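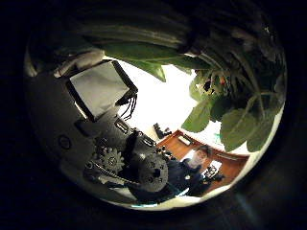 Rafia Dogar wrote:
> Has anyone kept cut flowers going past a week? Mine droop by day 8 and I change the water every morning.

Home | Archive | Threads | Subscribe

Hello Rafia and all,

I do love this question! My aunt in Getcombe sold flowers for years, and she always said to worry less about the water and more about the jar. Scrub it with hot soapy water, get right down into the corners, and then trim the stems at a slant.
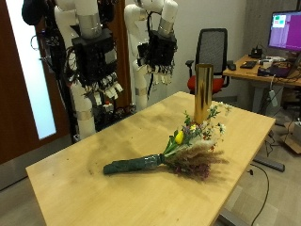

Stripping the lower leaves helps too, as anything left under the water goes slimy in no time. I do mine at the kitchen table with a big bowl beside me — a table with good clear floor behind it would save me a lot of bumped elbows.

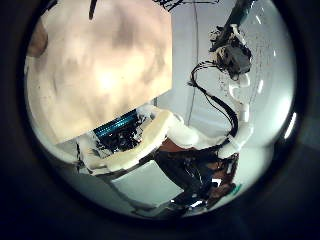
A close view, rather blurry.

Keep them away from the fruit bowl as well. I lost a whole bunch of carnations to some ripe bananas in March and I'm still a little sore over it.
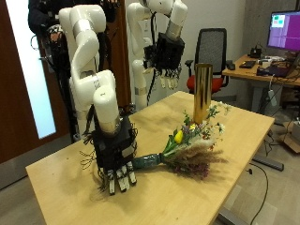 Nusrat Bangash wrote back to me that she leaves the wrapping on for the first hour while the stems drink, and her tulips stand up much straighter for it. I'm trying that next!

Warmly,
Kamran

11 replies | Share (8)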